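# 手持ちグリッパでデータ集め、メモ書き

2026年6月7日。忘れないうちに書く。推敲なし。誤字は許して。

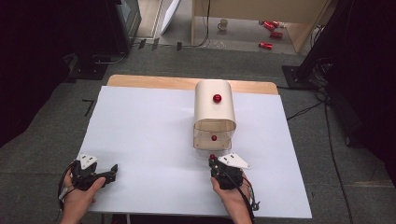

で、先月からずっと言ってた「ボールのタスク」、ようやくまともに回り始めた。白い板の上にアーチを立てて、赤いボールを両手のグリッパで扱うやつ。ロボット本体は使わない。人間がグリッパを持って、人間の腕でやる。それを記録して学習に食わせる。

今日までに採用できたエピソードが174本。目標は4,000。遠い。遠いけど、ゼロだった頃よりはだいぶ気が楽。

## なんでボールなのか

よく聞かれる。箱でいいじゃん、と。箱は最初にやった。箱だと雑に掴んでもだいたい掴めてしまって、できたモデルも雑になる。つまり、指先の位置が多少ずれてても成功扱いになるデータばっかり溜まる。

ボールは転がる。ちょっと横から当てると逃げる。逃げると追いかける。この「追いかける」が欲しかった。

あと、つるっとした曲面の上にボールを置くのが地味に難しい。アーチのてっぺんに載せて、指を開く瞬間。開く速さが左右で微妙に違うと、もうだめ。床まで行く。カーペットだから音はしない。音がしないのでどこ行ったか分からない。探す。これで時間が溶ける。

## タスクの中身

ざっくり三種類に分けてる。

- 上載せ：ボールをアーチの上に置いて離す
- 中入れ：アーチの下、手前の口からボールを入れる
- 入れ替え：上のを取って中へ、中のを取って上へ

入れ替えが本命。両手を使う理由がちゃんとあるから。片手で上を押さえながら、もう片手で中を触る、みたいな動きが自然に出る。上載せだけだと左手がずっと暇で、暇な左手のデータが大量にできる。学習すると、左手がふらふら浮いてるだけのモデルになる。一回やった。悲しかった。

中入れは手首の角度の勝負。上から行くとアーチの縁に指が当たるので、どうしても低く寝かせて入れることになる。人間は無意識に手首をひねってかわすんだけど、その角度、後で本物の腕に渡すと関節の限界に近いことがある。人間にできるからロボットにもできるとは限らない、というのを毎週学んでる。いい加減覚えろ自分。

## 971本の話

春にブログで「971本集めた！」と書いたのを覚えてる人、いるだろうか。あれ、全部捨てました。

理由は時刻ずれ。左右のグリッパの開閉の値と映像の時刻が合ってなかった。再生して見てるだけだと気づかない程度。気づいたのは学習した後で、モデルが毎回ボールの手前で指を閉じるんですよ。几帳面に毎回。最初は学習率のせいにして、次にデータ量のせいにして、最後にやっと生データを横に並べて見た。ずれてた。

補正でなんとかならないかと二日粘った。ならなかった。ずれの幅がセッションごとに違ったので、一個ずつ合わせるくらいなら撮り直したほうが早い。Ognjen Mujić に相談したら返事が一行で「捨てろ」。はい。

それ以来、セッションの頭で必ず指を三回開閉するようにしてる。映像でも値でも山が見えるので、そこで合わせる。原始的だけど効く。カチンコみたいなもん。

## やり方のメモ（自分用）

次に間が空いたとき絶対忘れるので。

1. 板の位置を決めたら一日動かさない。動かしたらセッションを分ける
2. ケーブルは手首の下に逃がす。腕の上を通すと、ひねったときに引っ張られて動きが変わる
3. 開閉三回
4. 一本やったら手を止める。止めてから次。つなげて撮ると後で切るのが地獄
5. 失敗は消さない。ラベルを付けて別フォルダへ
6. 疲れたらやめる

6が一番守れてない。疲れると動きが速くなるんだよね、早く終わりたいから。速い動きは見た目うまそうなんだけど、映像がぶれるし、グリッパの位置の推定も飛ぶ。後で弾くことになるので結局むだ。

5については意見が分かれてて、Crescencio Moya は失敗も混ぜて学習させる派。自分は今のところ「落としてから拾い直して成功」だけ混ぜる派。純粋な失敗は取っておくだけ。いつか使うかもしれない。使わないかもしれない。ディスクは食う。

## ばらつきをどう作るか

これがいちばん悩む。同じ人間が同じ机で同じことをすると、本当に同じデータになる。慣れるから。慣れたデータは綺麗で、綺麗なデータは弱い。少しボールの位置が変わっただけで、モデルが固まる。

なので、毎回の開始位置を紙に書いたくじで決めることにした。ボールをどこに置くか、アーチの向き、どっちの手から始めるか。乱数のスクリプトも書いたんだけど、グリッパを持ってるとキーボードが打てない。くじは机の横に並べといて、めくるだけ。これもグリッパを置かないとめくれないんだけど、まあ休憩になる。

アーチの向きは、正面だけだと覚えてしまうので少し振る。ただ振りすぎると口が見えなくなって、人間側も手探りになる。手探りのデータは要らない。見えてないのに成功してるやつは、モデルからすると魔法なので。カメラに映ってない情報で動いたら負け。ここは厳しめに弾いてる。

人も変えたい。自分の癖がかなり強いのが分かってきた。ボールを離すとき、必ず一拍置いてから開く。で、モデルも一拍置く。自分の真似をされるのは、ちょっと気持ち悪い。Moya にやってもらった分を見ると一拍がない。すっと離す。うまい。くやしい。

## ソフトのほう

収録ツールは自作で、名前は Plumel。由来は特にない。語感。

今週入れた変更：

- 一本ごとに保存するようにした（前は最後にまとめて保存、落ちると全部消えた。消えた）
- 再生時に左右の開閉の値をグラフで重ねて出す
- ラベル付けのキーを三つに減らした。成功、拾い直し、失敗。前は細かく分けすぎて、自分でも基準が分からなくなってた

学習側はまだ触ってない。174本で回しても意味がないのは分かってるんだけど、まあ、一回は回すと思う。我慢できないので。データの形が壊れてないかの確認、という言い訳も用意してある。実際、971本のときにもっと早く小さく回してたら、もっと早く気づけたはず。そこは反省。

## 数の計算

4,000という数字には大した根拠がない。Ognjen が以前似たようなタスクでそれくらい要ったと言ってただけ。タスクが違えば当然変わる。半分で足りるかもしれないし、倍いるかもしれない。

それでも数字があると進められるので置いてある。9月までに届けば上出来。届かなかったら、入れ替えだけに絞って上載せと中入れは途中で止める。優先順位はもう決めた。決めたと書いとけば後で迷わない、はず。

ペースは日によって全然違う。調子のいい日はするする進むし、悪い日は午前中まるごとケーブルの接触不良に付き合って終わり。こないだは右のグリッパの値がときどきゼロに落ちて、コネクタを挿し直して、直って、また落ちて、結局ケーブルを換えた。最初から換えればよかった。予備を買っといた過去の自分、えらい。

## 腕のほうの話も少し

肩に来ます。両手を前に出して浮かせたままの姿勢、思ったよりきつい。机が低いと腰にも来る。一本一本は短いのに、続けるとじわじわ。今は区切りごとに手をぶらぶらさせてる。ストラップで吊る案も出たけど、動きが制限されると本末転倒なのでなし。

あと握り方。強く握りすぎると指が疲れて、開閉がカクカクになる。値のグラフを見ると一目で分かる。午後のグラフは汚い。午前のグラフは綺麗。人間の疲労が全部データに出てて、見てるとわりと恥ずかしい。

## 次

- くじの種類を増やす。ボールを板の端に寄せたパターンがまだ少ない
- Moya にあと何セッションか頼む（昼飯で釣る）
- 弾く基準を文章にする。今は自分の頭の中にしかないので、人に頼めない
- 小さく一回学習を回す

コメントで前に「シミュレータで作ればいいのでは」ともらったやつ、返事してなくてすみません。やってみたい気持ちはある。ただ、指先とボールの滑り具合を合わせる作業が、手で集めるのと同じくらいかかりそうで後回しにしてます。詳しい人がいたら教えてくださ い。本当に。

続きは学習を回したら書く。充電しに行きます、自分を。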